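Zedham Sync 2 — Software für zweihändige Aufnahmen mit Handgreifern

Sync 2 führt die Bilder von Kopfkamera und Greiferkameras auf einer gemeinsamen Zeitachse zusammen. Daraus berechnet das Programm die Lage beider Greifer und schreibt sie als Trainingsdaten für die Armsteuerung heraus. Drahtkorb und Folienkarton gehören zu unserem Prüfsatz Brelside.
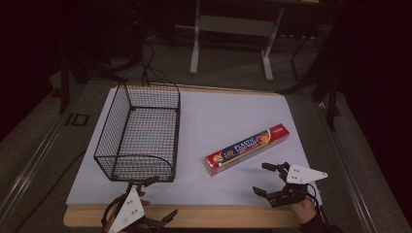 Lino Gatti: Bei uns lief der Abgleich nach der Umstellung von Version 1 erst, als wir die Kameras neu kalibriert hatten. Das sollte deutlicher im Handbuch stehen.

Der Hinweis steht seit dem 15. Apr. 2019 in Kapitel 5.

Lageschätzung
Verdeckt ein Ärmel oder eine Schulter die Sicht einer Greiferkamera, rechnet Sync 2 mit den übrigen Kameras weiter. Betroffene Abschnitte werden markiert — gelöscht wird nichts. 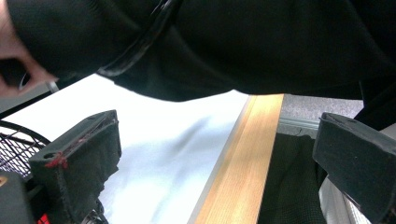
Objekterkennung
Das Modul Donati erkennt Kartons liegend und hochkant stehend. Die zweite Hand wird als eigener Greifer geführt, auch wenn sie nur teilweise im Bild ist. 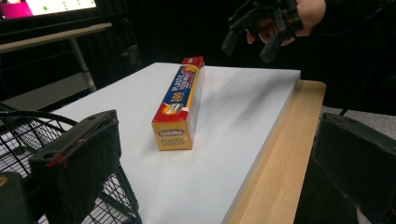 Lieferumfang
Lizenz für 2 Arbeitsplätze
Modul Donati
Prüfsatz Brelside mit fast 1.000 Sequenzen
Support über Wendale, 22 Stunden im Paket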